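Student Projects / Home & Living / Term 2 Reports

Folding Down a Bedroom: My Linen Project

So my project this term was bedding. I know, everyone else on my course picked kitchens or bikes, but I've been living with a bedroom full of cloth that never has a proper place and I wanted to see if I could work out a system that lasts longer than one weekend. I called it the Draron plan, after the brand of shelf boxes I started out with (the boxes turned out too shallow, more on that further down).

I began in January with a notebook and a budget of 1000, and I ended up spending 255 of it. Most of that went on the boxes and a clothes rack from Teltent. The rest I'm keeping, thank you very much!

The first thing I did was pull all the soft stuff out of the closet and sort it on the bed. I'd planned to do this on the floor, like the home organizing handbook from Mirnimier tells you to, but the floor was a terrible idea. Your knees hurt and everything picks up dust. The bed is the right height and you can spread a cloth out flat and see what you've got before you fold it. I left the blue bedspread on the whole time so the clean things had something clean under them.

My rule was big things first. Blankets got folded and put down as a base, and then the thinner printed cloths went on top, one by one. The thin ones are the hard ones. They slide, the corners never meet, and if there's a busy print on them you can't tell where the middle is. I tried folding by the pattern, matching one spiral to another, and that was much faster than hunting for the edges. 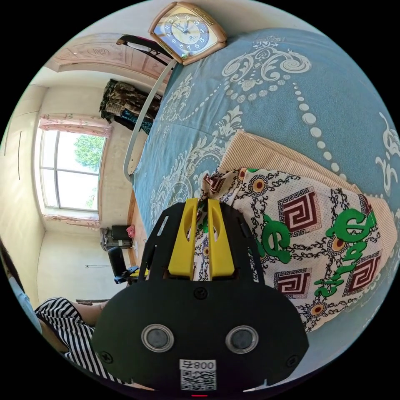
The patterned cloth on top of the ribbed beige blanket, with the wall clock at the far end of the bed.

I also used the clock to time myself, which my tutor liked and I found pretty stressful. Over the whole project I logged 1095 minutes of sorting, folding and putting back, and a lot of that was the first two sessions when I kept changing my mind. Folding got quicker. Deciding where things live never did.

Clothes were supposed to be a separate chapter, but they crept in anyway. Hanging things in one bundle on a rack is fine for stuff you wear all the time, and awful if the shirt you want is in the back. I've written up a hanging order in the appendix (dark things together, heavy things closest to the wall). I'm still testing it.

Back to those boxes. A folded blanket sticks up over the rim, so the lid won't close and you can't stack them. I swapped to the deeper MacAulay ones for blankets and kept the shallow ones for pillowcases and the thin cloths. If I did the project again I'd measure a folded blanket before buying anything. I'd also label the short side of the box, where you can read it once it's on the shelf. Mine are all labeled on top, and I still have to redo them.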